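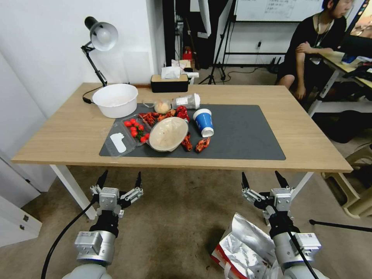

Two-arm work cell at Drundby's test room, with crayfish, tomatoes and tableware on the mat.

Drundby suspends food-handling trials after gripper fault

Friday, December 29, 2023

Drundby has suspended trials of its two-arm table-clearing system after the right gripper closed without a command during a sorting run. No one was hurt. A technician was reaching across the mat to reset a bowl when the fingers shut on the cuff of her glove.

The fault was traced to firmware supplied by Emeo, which makes the gripper controller. According to the incident report, the controller restarted after a brief voltage drop and ran its homing routine, which drives the fingers fully closed before opening them again. The arm itself was in a protective stop at the time and did not move. The gripper is powered on a separate line and was not covered by that stop.

"The arm did what the stop told it to do – the gripper never got the message," said Brenda Leiva, who leads testing at Drundby.

A review of the logs found 21 similar restarts in 787 hours of operation, the earliest in November. All of the others took place with no one within reach of the table. Staff had recorded them as dropped items, mostly crayfish and paper cups, and the cause was not investigated.

Both grippers have now been wired into the stop circuit. Emeo has issued an interim firmware version that waits 30 seconds after a restart and requires operator confirmation before homing. Wendelin Moser, the company's service manager, said a permanent fix is being tested on the bench.

Trials will resume once the revised cell has completed 600 pick cycles with induced voltage drops. Until then the arms may be run only with staff clear of the table.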